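Handout 5: Reading a vendor evaluation. Case: the Sarkano produce-handling package
Course notes, Pouran Rahimi. 18 March 2018

The Sarkano package is offered as a complete two-arm handling kit on a humanoid base, sold with hands, wrist cameras, a head camera and task software. We use it in this unit as the subject of a written review. Read these notes before you open the vendor's binder.

## 1. Scope of the offer

The binder is 141 pages long. Most of it is installation and safety. The sections that matter for the review are:

- **Section 2, hands.** Jointed fingers with an opposing thumb on each hand. Check which grasps are listed as supported and which are only mentioned.
- **Section 5, sensing.** Head view for finding the crate and its contents, wrist view for the final approach.
- **Appendix C, test objects.** Artificial fruit in slatted wooden crates. Note the difference between this and the sales sheet, which says "fresh produce."

## 2. Approach into a crate

The side walls restrict the angles at which a hand can enter. A grape bunch also has no single surface to grip, so the software has to choose between closing around the berries and taking hold near the stem. One arm enters from above while the other stays outside the crate.
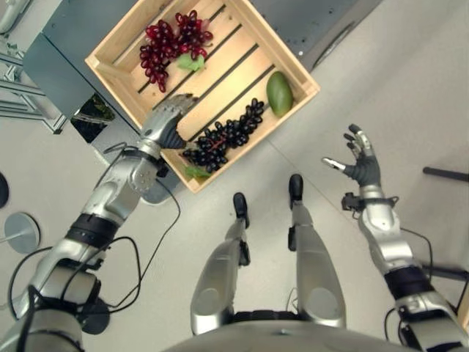 ## 3. The wrist view

At close range the forearm and hand can block part of the head camera's view of the target. The wrist camera covers this gap, with two costs. Focus falls off toward the edges, and glossy berries throw back bright highlights that a simple color threshold will read as holes in the bunch.

Dark fruit is the harder case. Shadow under the fingertips and a nearly black berry can have similar pixel values, so the distance to first contact should not be taken from brightness alone.

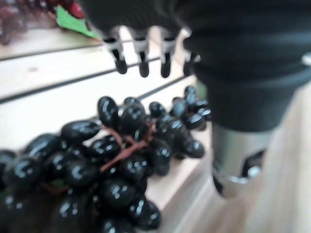
The vendor's answer is to slow the hand over the last part of the descent and stop on finger load. Shirin Sadeghi's review notes accept this for single bunches but ask for the load limit in writing. The binder gives a default and no range. Treat that as an open item.

## 4. Workspace layout

For two-arm work the crate should sit within reach of both hands without either elbow crossing the torso. Cable slack has to be checked at full extension as well as at rest. Crates placed farther back belong in a separate reach test.

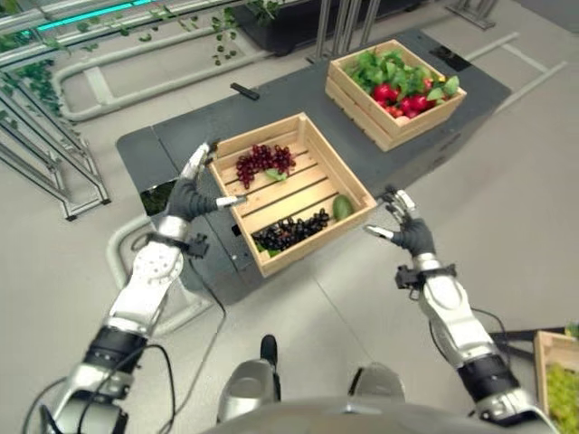
## 5. Assignment

Write a review of nearly 691 words, addressed to a buyer who packs mixed produce. Cover the following:

1. State what the package claims in Sections 2 and 5, with page references.
2. Identify one claim that Appendix C does not support.
3. Propose a test for dark fruit, including lighting and a pass condition.
4. List the figures you would request from the vendor before purchase.

Do not include pricing. Quotes are issued per site and are outside this unit.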